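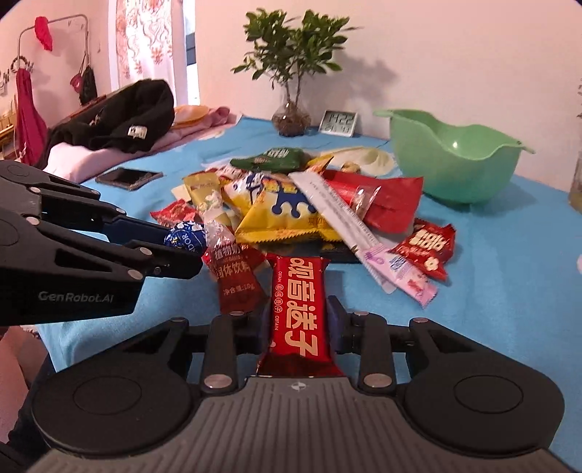
From: Frauke Eichhorn
Subject: Re: [gurar-walkers] Food parcels for the eastern half

Dear all,

I have now read the whole thread from the beginning and I will try to answer the open points in one message. I walked the Gurar from west to east last summer and I had to solve the same question.

> We plan to start in June and we are three people. My husband
> wants to carry food for eight days from Grudetia, because he
> does not trust the post office there. I would like to send a
> parcel ahead. Has someone done this? Also, is there a shop at
> the upper end of the valley, or is that only an old note in the
> guide? And how much do you eat per day on such a route? Last
> year I brought half of my food home again.

To the post office first. It keeps parcels for two weeks, but you must write the date of your arrival on the outside, in big letters, and the name must be the same as in your passport. I had written only "Frauke E." and the lady went to the back room three times before she gave it to me. She was friendly, but strict. The counter closes at noon and opens again at 3 pm. If you come down from the pass in the morning you should not stop for a long coffee, as I did.

The shop in the upper valley existed when I was there. It is one room of a private house and it sells bread, onions, noodles, canned fish and a hard cheese that I liked very much. I would not plan a week on it. The bread was gone when I came at 10 in the morning. Gas cartridges they did not have. I bought mine in Grudetia at Pearce, the hardware store behind the bus station, and they had only the screw type.

Now the amount of food. I know that many people here calculate with 1000 grams per day. For me this is too much in the first days and too little after one week. I started with less and put a second bag in the parcel, so I could decide there. What I never regret is small things that are packed one by one. A bag of 200 grams of nuts I eat in one evening, without noticing it. Small bars and chocolates last longer with me, and they are also nice to give to other people in the hut. Milk powder in single portions is good for the same reason: a big bag always opens in the backpack. I speak from experience, and my sleeping bag still has a smell.

Please think also of the heat. Between the river and the first ridge there is no shade for 20 kilometers, and chocolate does not survive this in the top pocket. I put it in the middle of the clothes and it was fine until the evening.

One correction to what was written in March. The highest point of the eastern half is not the pass itself but the shoulder behind it, 2738 meters. The sign is lying on the ground, so it is easy to walk past. From there the path to Kokent goes down on the left side of the stream. The old map shows the right side, and there I lost two hours in the bushes and also one walking pole. If somebody finds it, it is green and I would be happy to have it back.

For the husband who wants to carry eight days: it is possible, I met two men who did it. They were very slow on the first climb and they asked everybody if they wanted rice. I took some.

I can send my list of distances between the water places to anyone who writes to me directly. It is in German, but the numbers are easy to understand.

Kind regards,
Frauke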